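Chapter 5
Cold Soups and Chilled Starters

What you will learn in this chapter

After studying this chapter you will be able to choose the right base for a cold soup, season it for serving at a low temperature, plan the hours between preparation and service, and calculate a batch for a dining room of medium size. You will also learn when a cold soup should be thickened and when it should be left thin.

Introduction

Many students believe that a cold soup is a hot soup which has been put in the refrigerator. This is the most common mistake in the first year of training, and it gives a dull, heavy plate. Cold changes how we taste. Salt and sweetness seem weaker, fat becomes firm and covers the tongue, and the smell of herbs rises more slowly from the bowl. A cook who prepares a soup for the cold table must think of all this before the first vegetable is cut.

In the older restaurants of the coast, cold soups were on the menu only in the warm season. Today they are served all the year, often in small glasses before the meal. At the Betau, a restaurant we will use several times in this book, a chilled soup of beetroot and sour apple stays on the card even in December. The guests there are used to it, and the kitchen likes it, for it can be finished long before the first table arrives.

5.1 The three families

We divide the cold soups of this chapter into three families. The division is practical and you may find other ones in other books.

The first family is the raw soups. The vegetables or fruits are washed, cut, blended and passed through a sieve. Tomato, cucumber, melon and sweet pepper belong here. A raw soup must be made on the same day, and it loses its fresh colour if it stands too long.

The second family is the cooked soups that are cooled. Leek and potato is the best known. They are thick by nature and nearly always need more liquid after cooling – the starch in the potato sets when it is cold. Always check the thickness again just before serving.

The third family is the soups on a milk base, with yoghurt, buttermilk or kefir. They are quick to make and pleasant to eat, but they separate if they are treated roughly. Add the acid ingredients last and stir by hand.

5.2 Seasoning for the cold table

Season a cold soup twice. The first time is when the soup is still at room temperature, so that the salt can dissolve well. The second time is when it has reached its serving temperature. Taste it from a cold spoon. Lemon juice or a mild vinegar will often help more than extra salt.

Soft herbs such as dill, basil and chervil are added late. Hard herbs such as rosemary and thyme may be warmed in a little oil, which is then left to cool and dropped on the surface. Raw garlic becomes stronger during the night, so use half of what you would use for a dish eaten at once.

5.3 Planning the quantity

As a starter we calculate 248 millilitres for each guest. In a small glass before the meal, 80 millilitres is enough. For a room of 34 guests who take the soup as a starter, this gives a little less than eight and a half litres. Round this up to nine litres, as some soup is always lost in the sieve and in the blender.

The bowls should be cold too. Put them in the refrigerator before service starts, and do not stack them when they are wet. Cold soup in a warm bowl loses its character in a few minutes, above all if it contains cream or yoghurt.
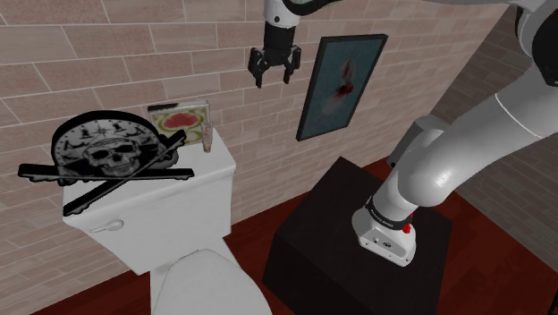
Fig. 5.1 Robot arm on a pedestal, with toilet and brick walls. Computer-generated image.

5.4 The base recipe: cucumber and yoghurt soup

We begin with a soup from the third family. It asks for little equipment and it shows clearly what happens when the seasoning is wrong. The recipe comes from the training kitchen in Tenton, where it is made by every new group.

Peel the cucumbers, cut them in half along the length and take out the seeds with a spoon. Salt the pieces lightly and leave them in a colander for half an hour. Press out the water with your hands, but keep a cupful of it. Blend the cucumber with a small piece of garlic and pour it into a large bowl. Now stir in plain yoghurt, a spoonful at a time in the beginning, until the soup is smooth. If it is too thick, use some of the cucumber water. Finish with chopped dill and lemon juice, cover the bowl and chill it.

Before you continue with section 5.5, prepare this soup once without the second seasoning and once with it. Serve both at the same temperature and write down the differences in your kitchen notebook.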